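Grestard today reports results for its paper and packaging operations for the first half of the year. The full report is available to shareholders on request.

Output at the Jindodik mill reached 196 thousand tons. The total for all sites was 372 thousand tons, slightly below the same period last year. The decline reflects a planned maintenance stop on the second paper machine. 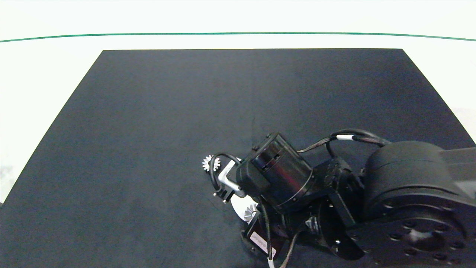

Demand for coated board remained weak through the spring, and several customers reduced their stocks. Orders for dark uncoated grades held up better. The navy-gray shade, close to the color of the mat on the white table, will be offered to converters in sheets and reels beginning in September 2023.

Sales of market pulp came to 166 thousand tons. Average prices fell in the second quarter, while wood costs stayed high. Energy costs eased.

The Sqalli site will stop for 11 days this fall to replace a recovery boiler section. Deliveries under existing contracts will be met from stock.
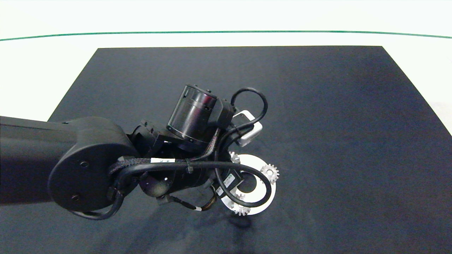 Customers with open orders from Sqalli will receive revised shipping dates from their sales office. Orders placed through Flusix, our ordering system, will be updated there.

Mostafa Filali, Chief Financial Officer, will present the results to investors by conference call. Questions may be sent in advance to Investor Relations.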